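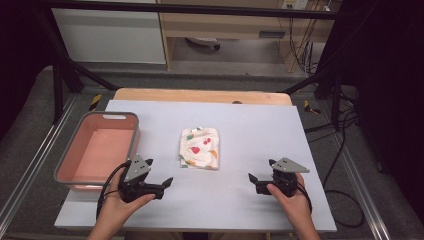
# Working Rules for the Hand-Held Gripper Stations – Cloth and Household Items

Edition 2, issued 2023-08-15 by the Sorkine Center for Handling Studies. Responsible editor: Dörte Nolte. Technical review: Carola Lenz.

This gallery accompanies the written rules for the hand-held gripper stations at the Sorkine and Hakwood sites. It is intended for operators, for shift leads, and for partner laboratories that record under the Khan program. The rules apply to every recording in which a person handles cloth with a pair of grippers. Recordings made on a robot arm are covered by a separate document and are not treated on this page.

Where the gallery and the written rules differ, the written rules apply. Site leads may add local rules but may not relax the ones given on this page.

## Preparing the station

The operator checks the station before the first recording of a shift and again after any break during which the grippers were put down. Both grippers are opened and closed fully, and the finger pads are inspected for wear and for threads left by earlier items. A gripper that does not close evenly is taken out of service and reported to the site lead. Operators do not repair grippers at the table.

Cables are led away from the work surface. A cable may touch the operator's sleeve but must not cross the board between the two grippers at any point in a recording. If a cable pulls against the hand, the recording is stopped and the cable is rerouted.

Only the items named in the task sheet are placed on the board. Cups, phones, pens and personal items are kept off the table entirely, including the parts of it that the operator believes to be out of view. Containers are set down inside the board edge and stay in their starting position unless the task sheet says that they are to be moved.

Each station completes 4 trial recordings before the first one that counts. The trial recordings are kept for one month and then deleted. They are labeled as trials at the time they are made, and the label may not be changed later.

## Gripping cloth

Cloth is picked up by a fold or a corner. The operator closes the fingers on the material and pauses briefly before lifting, so that the moment of contact can be found in the recording without doubt. Buttons, zippers and other hard parts are not gripped, even when they offer the easier hold.

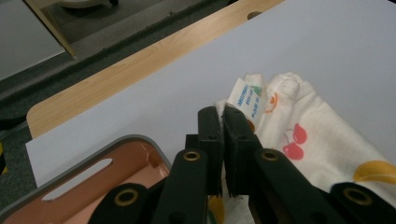

The pause applies equally to the second gripper when both are used on one item. The two need not close at the same time, but neither may begin to pull until both have closed. Operators who are used to folding laundry at home tend to pull early, and shift leads are asked to watch for this during the first week.

Labels sewn into a garment may remain in place. They are not cut out, and they are not used as a handle. Where a label carries a person's name or a laundry mark that could identify someone, the item is withdrawn and replaced.

Bare fingers do not touch the item between the start and the end of a recording. If the cloth catches on a gripper and cannot be freed with the other one, the recording is ended and marked as interrupted. Interrupted recordings are retained. They are a proper part of the collection, and no operator is assessed on how many of them a shift produces.

## Garments and containers
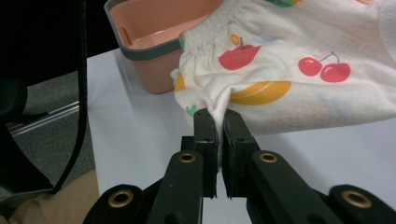 *A fold of the printed garment held between the finger pads, with the pink container behind.*

A garment is counted as placed when it has been released and both grippers have moved clear of it. Cloth that hangs over the rim of a container is counted as placed only if the task sheet allows it. The operator does not go back to tidy an item after release – a correction is recorded as a separate attempt.

Printed and plain garments are used in turn, following the item list issued by the site lead. An item is retired after 500 recordings, or earlier if it is stained or torn. Retired items are logged in Coltik under their item number and are not returned to the table, even for trials.

## Hours and breaks

No operator records for more than 2 hours without a break. The grippers are set down at every break, and the operator steps away from the station. Pain or numbness in the hand or wrist is reported on the same day, and the operator is given other work until the matter has been reviewed. Shift targets may not be used as grounds for shortening a break.

## Records and review

Every recording is entered in Coltik before the operator leaves the station. The entry states the task, the item number, the station and the outcome. Free text is kept to one sentence and does not name other members of staff.

Carola Lenz draws a sample from each site for review after every 2,000 recordings. Findings are sent to the site lead in writing, and the site lead replies with the steps to be taken. Recordings found to break the rules on gripping or placing are marked and kept apart from the main collection – they are not deleted without the agreement of both sites.

## Changes from the first edition

The rule on sewn-in labels is new. The section on breaks replaces the earlier notice posted at Hakwood in May, which should be removed from the stations. Proposals for the next edition may be sent to Dörte Nolte through the site leads.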